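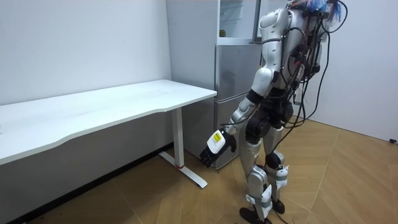 Moffat lab puts second humanoid on its capital plan

BRUSBRIDGE, 11 Jan 2023 -- The Moffat applied robotics lab has listed a second full-size humanoid in its capital plan for the coming fiscal year, along with replacement hands, spare leg actuators and a new cable set. Purchase orders are expected to go out in June, once the lab has finished its present series of household reaching tasks.

The plan, drawn up by equipment lead Duyên Đàm, groups spending under three headings: the robot platform, end effectors, and room fittings. The platform is the largest item. The lab has asked for quotes from two suppliers, Zosby and Fitero, and both were told to price the body and the hands separately. Earlier quotes had bundled the two, which made it hard to compare service terms.

End effectors account for 41 percent of the spare parts line. Đàm said finger joints and tendons are the parts most often sent out for repair, and that a single damaged hand can idle the whole platform while it is at the shop. The new plan calls for one spare hand per side, kept on site and calibrated in advance.

Cabling is budgeted as a consumable for the first time. The lab runs its test units with external leads for power and data, and connectors wear with repeated bending at the shoulders and hips. Leads will be replaced on a fixed schedule under the new plan -- previously they were changed only after a fault.

Room fittings are a smaller item. Tasks are run among ordinary furniture and kitchen appliances, and low reaches beside desks and refrigerators are a regular part of the work. Đức Hồ, who schedules the test rooms, has requested floor protection and an overhead support rail. The rail is subject to a load check of the ceiling, and its cost is held in a separate reserve until that report is in.

Both suppliers have been asked to state delivery time, warranty cover for falls, and the price of a 3-year service contract. Bids that leave out the service price will not be scored. The lab also wants joint torque data in an open format, a condition Fitero has accepted and Zosby is still reviewing.

A leasing option was considered and dropped. According to the plan, lease terms ruled out changes to the wrist and head wiring, and the lab expects to modify both.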